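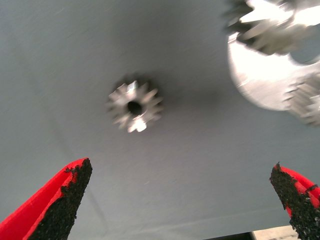
Tuesday, open day notes (Parnville shop)

3 shares · 2 comments

Writing this up the same evening while my feet still hurt. Kojo has the sign-in sheet and I have the marker-smudged list of things people asked, so between the two of us this should be a fair record. Fidel, if you read this before Thursday's setup, skip down to the part on the pads.

Doors opened at 10 and the first people in were from Venham, the pump repair outfit across the river. They'd told Kojo they would stay for coffee and one run. They stayed until lunch! Two of them build gearboxes by hand all day and they had opinions on everything, which I loved, and which also meant I was talking almost without a break and didn't log half of what I should have. So the run sheet has a hole in it between the coffee and the sandwiches. Sorry.

We ran the gear job, same as in practice. Small spur gear, big gear next to it, pick up the small one, bring it over, seat it so the teeth mesh. I had wanted to do the bracket job as a warm-up but Kojo talked me out of it and he was right, brackets are dull to watch. With gears people get it right away. They lean in when the teeth are close to touching and you can hear the whole row go quiet.

We had the wrist camera up on the big monitor the whole time. Best decision of the day, and I was against it last week (I thought the picture was too jumpy for visitors). It does smear when the arm is moving, and the big gear gets so bright on its face that it goes nearly white. Nobody minded. What they liked was seeing the red fingers come up from the bottom corners with the small gear between them and the hole in the middle of it showing up as a black dot. One of the Venham guys said it was like looking down your own arm. I'm stealing that for next time.

Note to self on the glare, though. I turned the side lamp down twice before lunch and somebody turned it back up twice, I suspect me. The edges of the teeth flare white under it, and then there's the soft shadow next to the small gear, which I worry about more than the flare. When the lamp sits low, the shadow runs toward the big gear and the edge finder starts guessing. With the lamp up high it behaved. I want to try it with the lamp on the other side and a sheet of tracing paper taped over it. Low tech, ten minutes of work, no reason I haven't done it already.

Numbers, such as they are. The afternoon block is the one I trust: 11 tries in front of people, 2 failures. One was a clean miss, fingers closed on nothing, the arm went up proud as anything and came back to check. Big laugh. The other one is more interesting. It had the gear, got it over, and put it down tooth on tooth instead of tooth in gap. It's supposed to wiggle a little and drop in. It wiggled, it stopped, it reported a good seat. It was not a good seat. A woman in the second row pointed it out before I did.

So that's the real item from today. The force check says "something is pushing back, must be home," and a gear sitting on top of its neighbor pushes back just fine. Kojo thinks we should look at the height at the end of the move and throw out anything too tall. I think we should do that AND turn the gear a hair and see whether the other one wants to come along. We went around on this in the parking lot for a while. We'll do his first because it's an afternoon of work and mine is a week.

The pads. We still have the black gritty ones on both fingers and I am pretty happy with them. The old smooth ones let the gear roll as soon as you touched a tooth tip. With these it stays how you grabbed it. The bad side is that it stays how you grabbed it, so a crooked grab is a crooked gear all the way across. Fidel, the supply box at the Nartey building should have one more strip of the same grit. Please bring it Thursday, and please don't bring the coarser one. I know you like it. It chews up the bore edge, I have the gear on my desk to prove it.

Also on fingers: a kid (came with her dad from Tendia, maybe nine years old) asked why they open so wide for such a little gear. Great question, and my answer was bad. I said "for safety" and she clearly didn't buy it. The true answer is that we set the opening for the bracket job and never changed it. So I went and looked at it after everyone left, and we could close that down a good bit before the approach and save some time on every cycle. I've set the approach opening as the first thing to change tomorrow. If it works I owe her a sticker.

Things people asked more than once, so let's have answers ready:

– How does it know which gear is which? (Size, for now. Yes, really.)
– What happens if you move the big one? (We let them try it. It looked again and carried on, a little slower.)
– Could it do greasy parts? We haven't tried. The Venham people offered us a bucket of greasy parts. Kojo said yes before I could think about it.
– What did it cost? Ask Kojo.
– Can I drive it? We need a better plan for this one than me saying "umm."

The sign-in sheet says 145, which is way more than I'd have guessed. It never felt packed, people drifted through. Next time I'd do set start times though, with a card on the door. Too many folks walked in halfway through a pick, saw the arm go home, and left again.

Small stuff. The monitor cable is too short and the stand ended up where people wanted to walk. The gray work surface is picking up fine streaks and I can see them on the camera when the light is flat – doesn't seem to hurt anything yet, but let's stop wiping it with shop towels. The extension cord by the roll-up door is warm to the touch after a full day and I don't love that, so I tagged it and put it under the bench. Don't use it.

Tomorrow: approach opening, then the height check with Kojo, then lamp if there's any day left. Fidel, call me about the strip.

2 comments

Kojo: It was three times with the lamp and yes it was you.

Fidel Riquelme: Got the strip. Leaving the coarse one here, under protest.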